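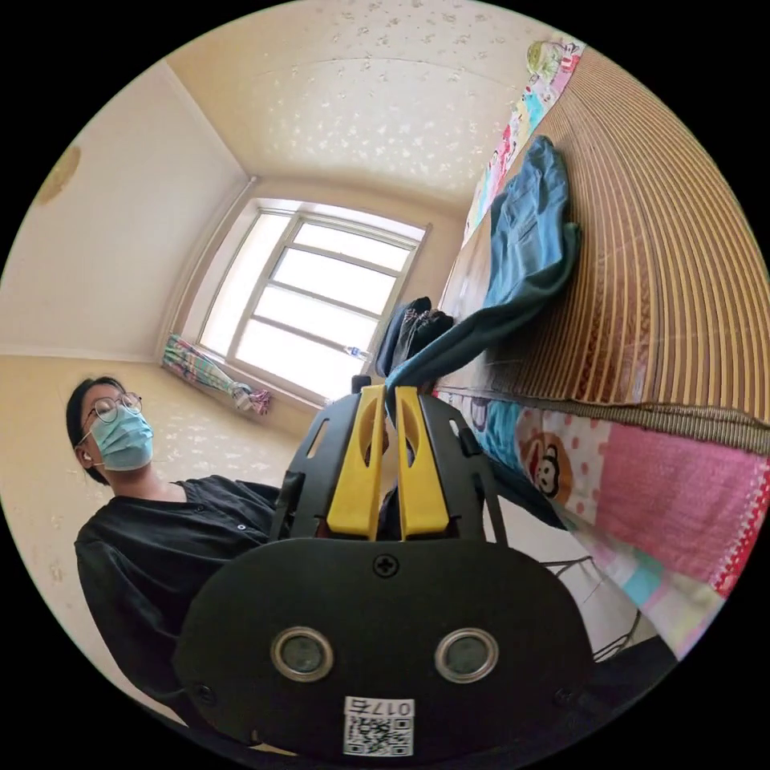
Carys Landeg held that a joint should be judged by how it comes apart, and her remark is a fair starting point for the study of threaded fasteners. A weld or a glued seam must be broken to be undone. A screwed joint can be opened, inspected and closed again, provided that the thread, the head and the clamped parts have been chosen to suit one another.

## 3.1 Clamping force

A screw acts as a stiff spring. As it is tightened, the shank stretches slightly and the parts beneath the head are pressed together. The tension in the shank is called the **preload**. Side loads on the joint should be carried by friction between the clamped faces, which depends on the preload being kept up in service.

Only a small share of the effort applied to the driver becomes preload. Most is spent on friction under the head and along the thread flanks. A drop of oil on the thread can therefore raise the preload at a given torque enough to strip a soft material.

## 3.2 Drive recesses

The recess passes torque from driver to screw. A cross recess centres the driver well, but its sloping walls tend to push the driver out at high torque. Socket recesses have near-vertical walls and suffer less from this effect.

The Gavislow pump cover, treated in Section 3.4, uses 17 screws of a single length. Readers should work through the Clurton tables on page 69 before attempting the problems on that joint. Symbols follow Chapter 2, except that *d* now denotes the nominal thread diameter.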